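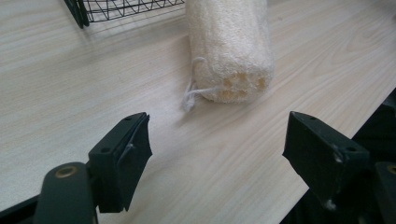
2 June 2025

Quick one tonight, I have to pack for Saline in the morning and I promised myself I'd write something down before I forget all of it.

So. Loofah week. The job is small: pick up the loofah, put it in the wire basket, let go. By hand, with the gripper tool, over and over, so the arm can learn from it later. I started this back in February with socks and wooden spoons and thought a loofah would be the easy one. Nope.

Problem one is the string. It has that little cotton loop at one end and the loop goes wherever it feels like going. If you come in low with the fingers you can pinch the string along with the sponge, and then you open up over the basket and the thing dangles. Or swings. Or goes in and comes right back out with you when you lift. I threw out a bunch of takes for that on the first night. Then I fished half of them back out, because a dangle followed by a clean recovery is worth keeping. I think. The person who has to train on this (me, in two weeks) may disagree.

Problem two, the squish. You feel it give through the handle and your hand just keeps closing. A person does that without thinking. But the arm only gets the finger width and the video, it doesn't get my palm going "ok thats enough". So I've been trying to stop at the same squeeze every time, which is harder than it sounds when you're tired and the radio is on.

Numbers, for the three of you who ask. 547 takes total in the Climmont folder, that's everything since February, all objects. 63 of those are loofah. I kept 12 from the first night. The rest came later once I'd slowed down.

Slowing down is the big lesson I guess. I was moving like a person putting stuff away, which means the approach, the grab and the lift were all one smear. Played back, you can't tell where one stops and the next starts. Now I do it kind of dumb. Come in. Wait a beat. Close. Wait. Up. It feels like tai chi for housewares and my shoulder hates it, but the clips look a lot cleaner and the replay on the arm doesn't overshoot so bad.

Other things I changed:

Start position. I was starting every take from the same spot with the fingers wide open and the loofah dead ahead. Lovely footage, useless. The policy learned "go forward" and not much else. Turn the loofah sideways by a hand's width and it drove straight past it. So now I start from the left, from the right, too high, too close, whatever. Basket moves too. Sometimes it's up in a corner where you barely see it at the start, and that's fine, it should have to go find it.

The loofah itself. Turned it end for end, on its side, string under, string out to the left, string flopped on top. Stood it up once. It fell over. Kept that one.

Lighting I left alone. Pale sponge on pale wood is rough enough without me adding shadows, I'll do a round with the desk lamp when I'm back.

I did try the remote control route again, the Somano setup with the two sticks, and I still don't like it for soft stuff. Great for boxes. With the loofah I was always a half second behind my own hands and I squashed it flat more than once. Doing it by hand with the tool is faster and I dont need the arm powered up at all, so I can sit at the table in my socks. Stick control does give you motions the arm can definately make, I'll give it that. With the hand tool I sometimes twist my wrist in a way no arm of mine is going to copy, and then that take is junk and I only find out at replay.

Somebody in the Sala forum asked if I cut the string off. No! The string stays. Real loofahs have strings. If it can't deal with a bit of cotton it's not going to deal with my bathroom.

Next up is probably the washcloth, folded and then not folded. Dreading the not folded.

Ok — packing. Folder is backed up, batteries are on the charger, comments are open but I won't get to them til I'm home.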